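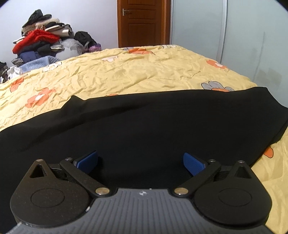 A bedroom with a yellow floral bedspread and a wardrobe with sliding panels.

The Second Life of the Household Bedspread

In Zostport, as in many towns of its size, the bedspread was once among the most carefully chosen articles in the home. It was purchased for a wedding or a first apartment, aired in spring, and put away when a heavier cover was needed. Its pattern was expected to last longer than the paint on the walls. The arrival of the washable comforter and the fitted cover changed these habits within a single generation, and by the time the Toma mill closed its weaving hall, few younger households owned a bedspread at all.

The Kiston Textile Study Center has spent the past two years recording what remains. Its household survey, led by the textile historian Maricica Surdu, collected 398 bedspreads on loan from families in and near the town. Each was measured, photographed, and returned to its owner with a short written record of its fiber, weave, and condition. The owners were asked when the piece was acquired, where it had been kept, and how it had been washed.

The results depart in several ways from the accepted history of the trade. It had long been assumed that the plain white woven cover was the usual choice of the period and that floral prints came later. The survey found 136 floral pieces, many of them older than the white ones. Yellow grounds were especially common among the earlier prints. Surdu attributes this to the dye stocks held at the mill, whose order books show large and regular purchases of yellow and very little blue.

"A family did not always choose a color," she said in an interview at the Center in November. "The shop had what the mill had sent. People then grew fond of it, and when they bought again they asked for the same."

The order books also explain the unusual width of the local product. Toma bedspreads were woven broader than those of other makers so that they would reach the floor on both sides of a double bed. Extra cloth was costly, and the mill's directors raised the matter more than once. The sales agents defended the wider cut on the ground that customers stored boxes, suitcases, and spare linen beneath the bed and wished them hidden. The width remained unchanged until the weaving hall closed.

Care of the cloth was a subject of firm opinion. Owners were advised by the mill to wash a printed cover in cool water, to dry it flat in the shade, and to fold it along a different line each season. The last instruction was widely ignored. Of the pieces examined, 69 show wear along a single central crease, and in the worst of them the threads have parted from end to end. Conservators at the Center now recommend rolling the cloth around a cardboard tube covered with clean cotton. Where space does not permit this, a loose fold padded with tissue is acceptable.

Commercial interest has followed the research. Clalis, a small furnishing firm with a workshop near the harbor, has begun to weave a cover based on three of the surveyed patterns. The firm has kept the old width but replaced the original cotton with a cotton and linen blend, a decision that has not pleased every collector. Its first orders came largely from guesthouses.

The Center intends to publish the full survey record and to deposit a copy in the town library. Owners who did not take part in the first round may still submit pieces for examination. Covers should be brought clean and dry, without mothballs, and any original label should be left in place.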